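How a shared meeting room got its table back

I had walked past the building in Rallberg plenty of times before I finally asked to see the meeting room upstairs. A friend kept going on about it – it's small, it's bright, and people fight over it – and I have a soft spot for rooms that get used hard. So I wrote to the woman who looks after the bookings and the furniture, and she told me to come by and bring my own coffee. 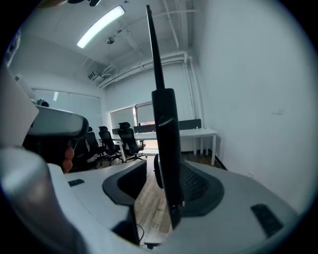

Plullarora Wasilewska
Contributing writer, Rooms & Desks
3 July 2022

We started with the table, of course. It's long and white with thin white legs, and she is very fond of it. "Everybody wanted something heavier," she told me. "I wanted to be able to see the floor. If you can see the floor, the room feels twice as big, and you also notice when someone has left their gym bag."

I asked about the dark gray divider panels along the far side, which seemed like an odd thing to have on a conference table. She laughed at me (kindly!). The room doubles as desk space on mornings with no meetings, she said, and two people trying to concentrate can put up with each other a lot longer if they have something to lean papers against. Taking them off for every meeting lasted less than a week. "They weigh more than you'd think, and then where do you put them?"

The projector is up high on the back wall, and she'd love to have it a little lower so she could reach it without the stepladder. She got three quotes for moving it and then decided the stepladder was fine. The whole refresh came to 2240, and most of that went on the table and the blinds. I wanted to hear all about the blinds, because I have been shopping for blinds myself and it has taken over my life. Hers are pale white, and her advice was to get a sample and tape it up for a whole day before ordering. "In the store they're all the same white. On your window they are not."

Then there were the pipes. They run along the right side of the ceiling and bend down toward the back wall, painted the same white as everything else, and I admitted I kind of loved them. She doesn't, but boxing them in would have made the ceiling feel lower, so they stayed. "You stop seeing them by September," she said, and I believe her, although I was still looking at them when we got to the whiteboard.

Now the whiteboard is where she gets strict. It's a big one on a stand, with a thin black frame, and it gets turned whichever way the meeting needs. The rule is that whoever books last wipes it, with a proper cloth. She used to leave paper towels out and they smeared everything. The few small red magnets live on the left edge, and she'd like them to stay there, thank you very much. She once bought a pack of 100 and can't say where the rest went. My guess is refrigerators all over Rallberg.
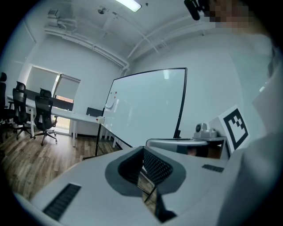
Sastano wrote in after reading a draft of this and disagreed about the whiteboard, saying a board on a stand always ends up in the way of somebody's chair and ought to be screwed to the wall, where it can't wander. I passed that along. She had clearly heard it before. "Come and sit through a meeting where half the table has to twist around to read the wall," she said. "Then we'll talk."

She did give some ground on chairs. The gray upholstered kind is comfortable, but it takes up room behind the table, and she's thinking about something slimmer for the window side. Meetings are capped at 90 minutes, so she figures people can survive a thinner cushion.

I asked what she would do with more money and expected her to say a new projector. She wants hooks, a good row of them by the door, for coats and bags and whatever else people carry in. She has already picked them out and was showing me the finish on her phone when the next group knocked, so I grabbed my cup and let them have the room.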